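Fudden 桌面分拣套件(社团与课堂版)

适用:高中及大学低年级机器人社团、选修课、校内竞赛
任务类型:杂物筐抓取与分类投放
套件编号:Fudden 71
配套教程:16 次课

这套东西我们自己带社团用了两个学期才拿出来做成产品,所以先说感受:学生是真的喜欢!以前社团里教抓取,桌上摆几个一模一样的方块,机械臂走到预设坐标,夹起来,放下,第三次课就有人开始写别科作业了。换成一筐乱七八糟的东西以后,教室里的声音完全变了,每抓起来一样就有人喊,每滑掉一样也有人喊。

Fudden 71 不含机械臂。它是给已经有机械臂(或者正在和隔壁学校合用一台)的社团准备的任务套件:金属网筐、分类投放箱、物件包、桌面垫、标注表格、教程和比赛规则,拆开就能上课。臂展达到 800 毫米的六轴或七轴协作臂都可以用,夹爪用常见的平行两指夹爪即可。

任务怎么玩

任务说起来一句话:把筐里的东西一件一件拿出来,放进对应的箱子。做起来够一个学期忙的。

筐里的物件是故意混在一起的。有硬的,有软的,有会滚的,有一夹就变形的,还有布。学生第一次写程序的时候通常只想着“找到物体中心,往下走,合上手指”,然后发现夹到了两样东西,或者手指卡在筐壁和瓶子之间,或者布被拎起来的时候带出来半筐球。每一种失败都对应教程里的一次课,我们没有刻意安排,是学生的失败记录攒多了以后自然排出来的顺序。

分类规则由老师自己定。可以按“玩具/可回收物/其他”分,可以按软硬分,也可以每周一换一次规则,让学生没法把坐标写死。我们最喜欢的一种是让低年级同学来定规则,高年级同学来实现,低年级的想法经常很刁钻(比如“会滚的和不会滚的”),写起来相当有意思。
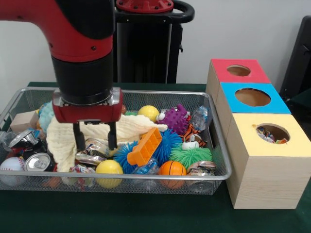 两指张开伸进物件堆,中间跨着一块米白色针织布;右侧是带圆孔的分类箱。

布料是这个任务里最值得讲的一类。它没有固定形状,盖在别的东西上面的时候,深度图里看起来就是一片起伏的坡。先拿布还是先绕开布拿别的,两种策略我们都见过拿高分的队伍。教程第 9 课专门讲这个,建议不要跳过,哪怕进度紧。

投放箱顶上开圆孔,这一点也请大家留心。东西抓得起来,不等于放得进去。瓶子横着夹,到了孔口就得转方向;毛绒玩具蓬松,要往孔里送一小段再松手;带软刺的球会挂在孔边上,晃两下才下去。很多队伍前半学期把全部精力放在抓取上,到了校内赛才发现一半的分丢在投放环节。

套件清单

金属网筐,1 只
长方形,边沿卷圆,不划手。网壁可以透光,侧面加一台相机也能看到一部分筐内情况。

分类投放箱,3 只
木质箱体,侧面不上漆,顶板颜色各不相同,中间开圆孔。可以分开摆,也可以错落叠放。叠放会明显增加路径规划的难度,建议第 6 课以后再用。

物件包,1 包
各种材质的球、软刺玩具、毛绒玩具、积木、织物。饮料瓶和易拉罐请社团自己收集,洗净晾干再用,每次比赛前换一批,形状越不一样越好。

桌面垫,1 张
深绿色哑光,反光少,相机标定时省事很多。

标注与记录表格
抓取记录表、失败分类表、比赛计分表,都有纸质版和电子版。

Sutow 标定板,1 块
手眼标定用,背面有磁吸,可以直接贴在铁质白板上存放。

教程结构

全部教程 16 次课,每次按 90 分钟设计,社团活动时间短的可以拆成两次。

第 1 到 3 课:认识工作台。急停在哪里、工作空间有多大、怎么手动引导机械臂到筐上方、夹爪开合宽度怎么设。这三次课不写视觉代码,学生用示教器完成从筐里拿出第一件东西。别小看这一步,手动做过一遍以后,后面写程序时问的问题完全不一样。

第 4 到 6 课:相机与标定。固定安装相机,完成手眼标定,在图像里点一个位置,让手指走到那里。误差多少算合格,教程里给了测法,没有给统一数字,各校的臂和相机差别很大。

第 7 到 10 课:抓哪里。从最简单的“抓最高点”开始,到候选抓取点排序,再到前面说的布料。第 8 课有一个小游戏:不许运行程序,只看相机画面,每人在纸上画出两根手指应该落在哪里,然后大家比对。画出来的结果五花八门,讨论常常超时。

第 11 到 13 课:放到哪里。物体分类、手中姿态估计、投放孔对准、松手高度。分类模型可以自己训练,也可以用我们提供的基础模型再补充自己收集的图片。随套件附送 377 张已标注的筐内图片,数量不多,够把训练流程跑通。真正好用的数据还是学生自己拍、自己标的那些。

第 14 到 16 课:备赛与校内赛。规则说明、策略讨论、正式比赛。

比赛规则摘要

每队一轮,限时 10 分钟。物件由裁判倒入筐中,倒入后任何人不得整理。

正确投放一件得 2 分,放错箱子扣 1 分,掉在桌面上不得分也不扣分,但该物件不能再放回筐里。一次抓起两件,只要都放进了正确的箱子,两件都算分。这一条规则我们犹豫过,后来保留下来,有队伍专门为它写了策略,很精彩。

每轮允许一次人工干预,用掉以后当轮总分减 3。触发急停不算违规,计时继续。我们希望学生在该按的时候毫不犹豫地按下去。

完整规则包含加赛办法和计分表填写示例,随套件提供。

Fanen 软件包

套件附带 Fanen 软件包的教学授权,一份授权覆盖整个社团,不限电脑数量。里面有相机接口、标定工具、抓取点可视化和一个轻量的仿真环境。仿真里的筐和箱子与实物尺寸一致,没轮到用臂的小组可以先在仿真里试。

提醒一句,仿真里的布料表现和真布差得不少。我们一直在改,目前还是建议布料相关的课直接上实物。

语言支持 Python,示例代码里的注释全部是中文。学生写的模块可以直接替换示例里的任何一个环节,接口说明在安装目录的 docs 文件夹里。

安全与场地

桌面建议不小于 1.2 米 × 0.8 米,四周留出可以走人的空间。机械臂底座必须固定牢靠。

上课时把臂速限制在教学模式,夹持力从最低一档开始往上加。夹扁一个易拉罐没关系,夹坏毛绒玩具也没关系,手不要伸进筐里。需要取东西时先暂停程序,等臂退回待命位置,再动手。

初次使用请由熟悉所用机械臂的指导老师在场。教程第 1 课附有一页安全确认单,全组填完再通电。

社团老师常问的几件事

我们只有一台臂,社团人很多,怎么安排?
分组轮换。一组上臂,一组标注,一组在仿真里调程序,一组整理失败记录,每 20 分钟换一次。标注组起初不受欢迎,等他们看到自己标的图让识别变准了,态度会变得很快。

没有深度相机可以用吗?
第 1 到 6 课可以。从第 7 课起需要深度信息,入门级的深度相机就够。

零件会不会很快丢光?
会丢一些,尤其是小球。物件包可以单独补购。也欢迎用学校里现成的东西替换,只要放得进投放孔就行。

可以用吸盘吗?
可以,但网筐里的软刺球和织物基本吸不起来,建议作为对比实验来做。第 10 课后面有一个选做题就是两指夹爪和吸盘的比较。

能不能和 Strobel 的移动底盘配合?
有学校在做,把投放箱放到另一张桌子上,底盘带着臂过去。我们目前没有正式教程,做出来的学校愿意分享的话,请一定发给我们看看!

订购与试用

套件按学校订购,4 月的一批可以在春季学期后半段用上。还没拿定主意的社团可以先申请试用,我们会寄出网筐、一只投放箱和一小包物件,附前三课的教程,试用期一个月,到期寄回或者转为正式订购都可以。

申请时请写明机械臂型号、夹爪型号、相机型号和社团的大致人数,方便我们配好安装附件。

补购项目:物件包、投放箱(可指定顶板颜色)、桌面垫、标定板、纸质记录表。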